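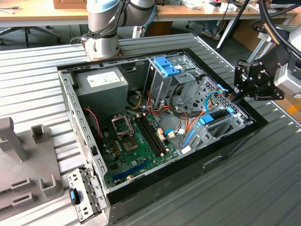

I finished scanning my aunt's recipe cards in January, and a few people have asked how I went about it, so I'm writing it down while I still remember.

There were 770 cards in two tin boxes. My aunt Raymonde MacLeod kept them from her first year of marriage until her eyesight went, and she filed them by who gave her the recipe. If you want the date squares you have to know they came from Kendra Gauthier. I decided early on to keep her order, even though my cousin wanted everything sorted into soups, mains and desserts.

I scanned the fronts and backs of every card, along with the clippings and letters she had tucked in between. That came to 3,407 files once I added the church cookbooks. I did it in the evenings, usually after nine, and it took most of the fall.

The scanner was a plain flatbed. I tried taking pictures with my phone first, but the pencil writing came out too faint to read. At 300 dpi the pencil was fine. I went up to 600 for the cards with grease stains and left it there for the rest.
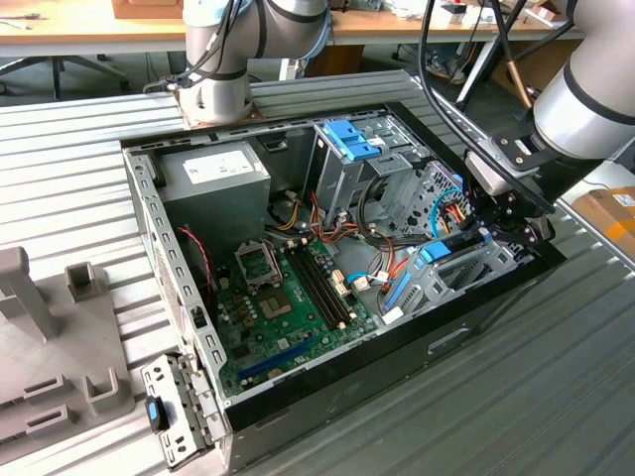 Desktop tower on its side with the panel off, power supply at upper left.

File names took more thought than the scanning. I ended up with the giver's last name, then the card number, then "f" or "b" for front or back. Dates would have been nice, but she only dated 28 of the cards, and most of those were Christmas baking.

Her handwriting changed over the years. The early cards are in neat blue ink and the late ones are in marker, three or four words to a line. A lot of them have no method at all. The one for brown bread lists the flour, molasses and yeast and then says "as usual." 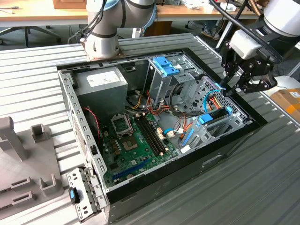 For typing them up I asked for help. Mélanie Gosselin took the French cards and I took the English ones. We kept the spelling as it was and put our guesses in square brackets. Where neither of us could read a word we left a question mark. There are nine of those still open, and one of them is an amount of baking soda, so I would not make that cake yet.

I have three copies now. One is on my own computer, one is on an external drive in the hall closet, and the third is on a drive at my cousin's house. I also printed the typed version on ordinary paper and put it in a binder, and so far the binder is the one people reach for.

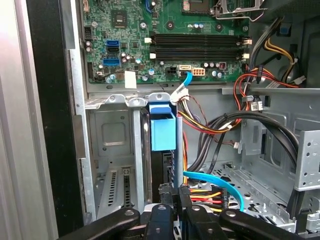 The cards went back in their tins, in her order, with a sheet of acid-free paper between each giver. They live on the shelf in the back bedroom, away from the stove and the outside wall.

If you are family and want a copy, send me your address and tell me whether you want the files or the binder. Dehua Fu has already asked for the pickles.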